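From: Ajith Bangera
To: tabletop-and-parlor list
Subject: Re: [parlor] Shrinking games down, what has to change?

On the list last night, Gowda wrote:

> I keep reading that a small version of a game is a worse version of it.
> My shuffleboard came out at a quarter size and plays like a bar of soap.
> Do I scale everything down the same amount or is that the mistake?
> Also what do people use for a play surface? Mine is bare board.

Oh, I love this question! I have been shrinking parlor games since I was a kid and I still get it wrong half the time, so take all of this as one hobbyist talking.

Scaling everything the same amount is where your soap comes from, I think. The pieces get light very fast. Halve a puck in every direction and it has an eighth of the weight, but your finger is the same finger, so every flick is a cannon shot. My second shuffleboard is 47 inches long and it only came good when I stopped caring what the pucks were "supposed" to weigh and glued steel washers under them. 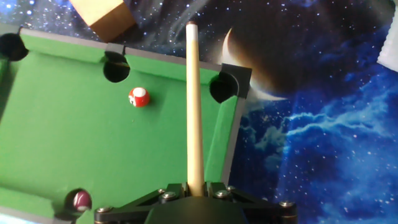
Surface matters more than people expect, and bare board is hard mode. Try cloth! Even a thin one slows a light piece down and gives you some touch back. Small pool tables have been doing it forever: green felt across the bed, green cushioning along the inside of the rails, and the whole thing feels like a game instead of a tray. For shuffleboard I'd go with something smoother than felt, maybe a tight cotton, pulled flat and glued only at the ends so you can swap it when it gets fuzzy (it will get fuzzy).

The other thing I'd change is the targets. Don't shrink your scoring zones as much as the board. I went through 12 layouts for mine, and the one everybody asks for has zones that look silly and fat on paper. Games finish in a few minutes and there's shouting. Perfect. 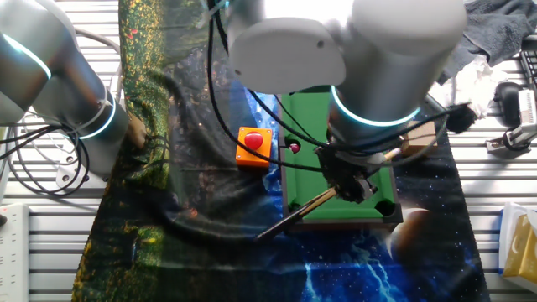 Viner posted rules for a short game to 60 points back in August, and they work beautifully on a small board. Worth digging out of the archive. I only changed the hanger bonus, which was too generous once the end zone got wider.

If you want a kit to copy from, the old Husia one has nice plain drawings. The Mono one is prettier but the legs wobble and I ended up putting mine on the floor.

Please post how the washers go, and tell us what glue you used, because mine let go in the heat and I spent an evening picking them out of the rug.

Ajith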